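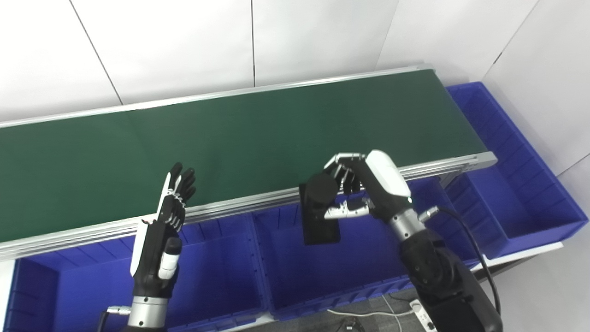

Green belt, blue bins.

New year, new thread! I finally read up on how secondhand books get sorted, and I'm a bit obsessed. 1/

Condition comes first, before anyone looks at the title. Spine, hinges, loose pages, that old-basement smell. My friend Ntombi Baloyi can grade a paperback in seconds – it's a joy to watch. 2/

Then edition. I had a novel on my shelf for 22 years and never once checked the copyright page. Second printing! Worth $9, but still, I was thrilled. 3/

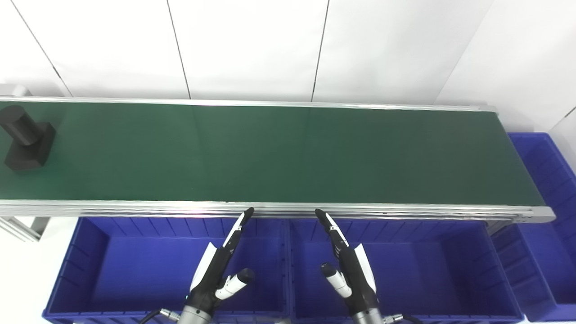 And the things people leave inside! Heather Kerslake keeps a shoebox of them: train tickets, pressed leaves, a recipe for plum cake in gorgeous handwriting. I made the cake (twice) and it's wonderful. 4/

If you want to start somewhere, try old cookbooks. The stains show you which pages got used, and the notes in the margins are so opinionated. Mine says "TOO MUCH CLOVE" on page 31 and she was right. 5/

I'm giving away 2 duplicates in February, both on bread. Reply if you'd like one and tell me the best thing you ever found in a used book! 6/6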